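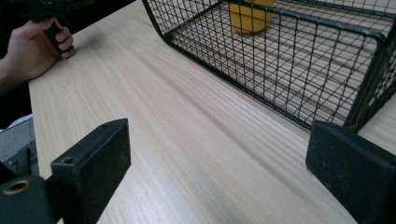
Fig. 1. Gripper fingers at the bench, with the yellow cup in the mesh cage.

Budgeting for a small gripper station

Before you price anything, my dears, please sit down and write out the job, start to finish. Last December the Votville group spent 2,000 dollars on tools and then found they had left no money for spare finger pads – and pads do wear, so put in 13 sets for the year. Keep around 40 dollars a month for screws, inserts and other small stuff. Wiebke Görtz has kindly shared her quotes from Berell and Charvát, and I'd like you to read both before you draft your own plan. Bring 2 copies, one for me and one for your partner.

Last updated: December, Z. Trnka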